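공유 창고 봄철 안전점검표 및 점검자 의견

시설명: 플럴스테드(Plullstead) 공유 창고
점검일: 2024-03-25
점검 및 작성: 왈테르 참비(Wálter Chambi)
표시 방법: 양호 / 보완 / 조치 필요

겨울 동안 다들 고생 많으셨습니다. 난방도 시원찮은 곳에서 장갑 끼고 짐 옮기시던 모습이 아직 눈에 선하네요. 올해도 점검표 칸만 채우려니 드리고 싶은 말씀이 자꾸 생겨서, 항목마다 의견을 조금 길게 적었습니다. 바쁘신 분은 '보완'과 '조치 필요'만 먼저 보셔도 괜찮습니다.

1. 출입구와 통로

1-1. 주 출입문 개폐 상태: 양호
의견: 작년에 뻑뻑하던 경첩을 갈고 나니 한 손으로도 부드럽게 열립니다. 문 닫히는 소리가 작아져서 옆 건물에서도 고맙다는 인사를 해 오셨어요.

1-2. 비상구 앞 적치물: 조치 필요
의견: 접이식 의자 묶음이 비상구 앞에 기대어 있었습니다. 잠깐 두신 것이겠지만 그 잠깐이 늘 마음에 걸립니다. 점검 당일 안쪽 벽으로 옮겨 두었으니 찾으시는 분은 그쪽을 봐 주세요.

1-3. 바닥 미끄럼: 보완
의견: 출입문 안쪽 매트 모서리가 말려 올라와 발이 걸립니다. 새 매트가 올 때까지는 테이프로 눌러 놓겠습니다.

2. 선반

2-1. 벽 고정 볼트: 양호
의견: 렌치로 하나씩 조여 보았습니다. 레들로(Ledlow) 선반은 볼트가 깊숙이 박혀 있어 손전등을 입에 물고 한참 씨름했지만, 풀린 곳은 없었습니다.

2-2. 단별 하중 표시: 보완
의견: 한 단에 최대 200kg까지라고 적힌 표지가 햇빛에 바래서 가까이 가야 읽힙니다. 글씨를 키워 다시 뽑아 붙이겠습니다. 무거운 것은 아래 단, 가벼운 것은 위 단이라는 원칙도 같이 적어 넣을까 합니다.

2-3. 최상단 적재물: 조치 필요
의견: 감오(Gamo) 선반 맨 위에 페인트 통이 올라가 있었습니다. 키 큰 분들께는 편한 자리겠으나 저 같은 사람은 발판을 딛고도 손끝만 닿습니다. 내려놓는 일을 도와주신 분들께 이 자리를 빌려 감사드립니다.

3. 보관 용기

3-1. 통의 균열과 변형: 보완
의견: 플라스틱 통은 튼튼해 보여도 추운 곳에서 떨어뜨리면 금이 갑니다. 테두리를 손가락으로 한 바퀴 쓸어 보시고, 걸리는 데가 있으면 물건을 비운 뒤 저에게 알려 주세요. 뚜껑이 헐거운 것은 따로 빼 두겠습니다.
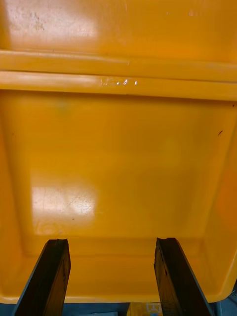

사진 1. 노란색 플라스틱 통, 테두리와 안쪽

3-2. 이름표 부착: 보완
의견: 통마다 내용물과 연락처를 적어 주십사 부탁드렸는데, 아직 이름표 없는 통이 보입니다. 관리번호 842번은 이름표만 있고 통이 어디 갔는지 모르겠어요. 혹시 집에 가져가셨다면 천천히 돌려주셔도 됩니다.

3-3. 쌓기 높이: 양호
의견: 어깨 높이를 넘겨 쌓은 곳이 없었습니다. 작년 5월에는 한숨이 나올 만큼 높았는데 정말 많이 좋아졌습니다. 이대로만 부탁드려요.

4. 전기와 소방

4-1. 소화기 압력과 위치: 양호
의견: 제만(Zeman) 소화기는 바늘이 모두 녹색 범위에 있고 안전핀도 제자리에 있습니다. 먼지가 앉아 있기에 마른 천으로 닦아 두었습니다.

4-2. 멀티탭 사용: 조치 필요
의견: 멀티탭에 멀티탭을 이어 쓴 곳이 한 군데 있어서 바로 뽑았습니다. 전동 공구 충전은 작업대 옆 벽 콘센트를 쓰시고, 충전이 끝나면 꼭 빼 주세요.

4-3. 조명: 보완
의견: 안쪽 등이 켜질 때 몇 번 깜빡입니다. 어두운 곳에서 무릎을 찧은 사람이 저 말고도 계실 것 같아 교체를 신청해 두었습니다. 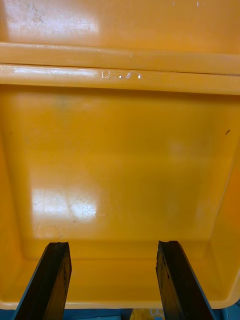

5. 정리와 청소

5-1. 청소 상태: 보완
의견: 청소는 위에서 아래로, 안쪽에서 문 쪽으로 해 주시면 같은 곳을 두 번 쓸지 않아도 됩니다. 선반 위 먼지부터 털고, 바닥은 마지막에 쓸어 주세요. 통을 닦으실 때도 넓은 면만 훔치지 마시고 손이 덜 가는 데를 챙겨 주시면 좋겠습니다. 사진 속 주황빛 도는 노란 통처럼 테두리가 두 단으로 되어 있으면 그 사이 가는 홈에 먼지가 끼기 쉬우니, 못 쓰는 칫솔에 물을 묻혀 한 번 훑어 주세요. 세제는 조금이면 충분하고, 다 닦은 통은 엎어서 말립니다.

5-2. 폐기물 분리: 양호
의견: 걸레와 종이 상자가 잘 나뉘어 있었습니다. 기름 묻은 천은 뚜껑 있는 금속 통에 따로 넣어 주시고요.

6. 종합 의견

점검 항목은 부속표까지 합해 모두 33개였고, 그중 다섯 개는 다음 달 안에 다시 확인하겠습니다. 재점검 때는 비상구 앞과 멀티탭부터 볼 생각입니다. 표에 없는 문제를 발견하시면 출입문 옆 공책에 적어 주세요. 글씨가 엉망이어도 제가 어떻게든 읽겠습니다. 공책 옆 볼펜은 쓰시고 제자리에 꽂아 두시길 부탁드립니다.

점검자 확인: 왈테르 참비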